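Unit 3: Collecting Demonstrations in Simulation
Course notes, N. Aguiar

3.1 What counts as an example

An example is one full episode: every camera view, the commands sent at each step, and the goal text. Views are stored as rendered. A view that shows mostly wall and floor stays in the episode — the policy will meet such views at run time and has to pick a command for them too.

The Bellwood set has 552 episodes. We hold out 18 rooms for testing, split by room and never by episode.

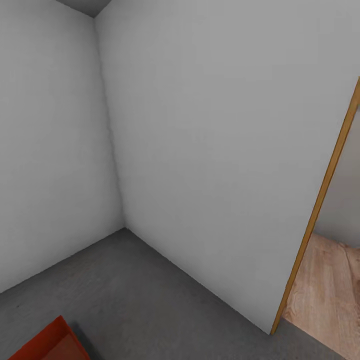 3.2 Start poses

Draw the start position and heading separately. If the heading is always set toward the goal, the learner gets no examples of searching, and test scores drop once the start is random. Kinnear's baseline has this fault; compare it with Mkhize's rerun in the reading.

Cap each episode at 300 steps. Mark episodes that reach the cap as timeouts and keep them in a separate file.

3.3 Before you submit

Check that the command log and the view log have equal length. An offset of one step is the usual error — it pairs each view with the wrong command and raises no warning in training.

Exercise sets go to L. Ndlovu by the first lab in May.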